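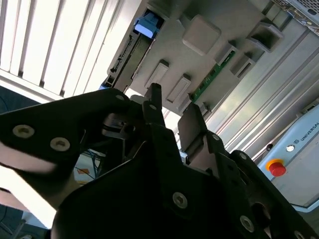 I have kept three old computers in the basement for years and I would get rid of all of them tomorrow if somebody told me where they are supposed to go, one resident of Conitz wrote on the back of our survey form. Many of the other comments were close to this one, and they changed what our project was about.

Old Electronics in Conitz Homes
Environmental Studies, Spring Project Report

Background

When we picked the topic we planned to write about recycling plants and what happens to the metal, glass and plastic. The class asked for a local question, so we looked at the step before that: how old computers, printers and phones leave people's homes, or don't. Conitz has no curbside pickup for electronics. The town takes them at the Brisstead transfer station, which is across the river and open to residents on weekday mornings and one afternoon. There is also a repair shop, Bokimar, that accepts desktop computers and laptops free of charge and charges a fee for tube monitors.

Question

Why do people in Conitz keep electronics they no longer use, and would they hand them in if it were easier?

Method

We printed 360 survey forms and left them in mailrooms, at the library desk and at the Baek Street laundromat. The form had eight questions and a blank space for comments. We left it anonymous. Collection boxes stayed out through April and we emptied them after school.

We also asked the transfer station for its records. The office gave us a printed sheet with the weight of electronics dropped off by residents during the last calendar year. The total was 2344 pounds. It does not separate computers from televisions or anything else, so we could only use it as one number.

Results

The most common answer to "Why do you still have it?" was not knowing where to take it. The second was worry about files left on the drive. Fewer people said they thought the item was still worth money, which surprised us, as we had expected that to be first. Hardly anyone chose "I plan to fix it."

People who rent were more likely to say they had put a computer or printer out with the regular trash. Homeowners were more likely to have it in a basement or garage. We think this is mainly a matter of space, but we did not ask about space directly.

Most people had heard of the transfer station. Far fewer knew that it takes electronics. Several wrote that they had driven there and found it closed. The hours on the sign by the gate do not match the hours on the town web page, and we checked this ourselves in May.

On the drive question, Bokimar told us they will take out a hard drive and give it back to the owner on request. This is not posted anywhere in the shop. When we mentioned it to people filling out the form at the library, a few asked for the address.

Problems with the survey

The forms were only in English. Question 5 asked two things at once ("Do you have old electronics and do you know where to take them?") and we had to throw out the answers. The laundromat box was moved behind a vending machine for part of the month, so that location is probably low. People who care about the subject may also be more likely to fill out a form.

What we did next

We made a half-page flyer with the correct station hours, the shop's address and one line about hard drives. The school office let us copy 300 of them. They went to the same places as the survey. We do not have new weights from the station yet, and the next sheet comes out after the school year ends.

Suggestions for the town

Fix the sign at the gate. Add the word "electronics" to the list of accepted items on the web page, where it now says "other." Try 2 Saturday drop-offs a year in the library parking lot, which was the choice most people picked in question 7.

Sources

Conitz resident survey, our own forms
Brisstead transfer station, yearly weight sheet
Conversation with staff at Bokimar, notes in project folder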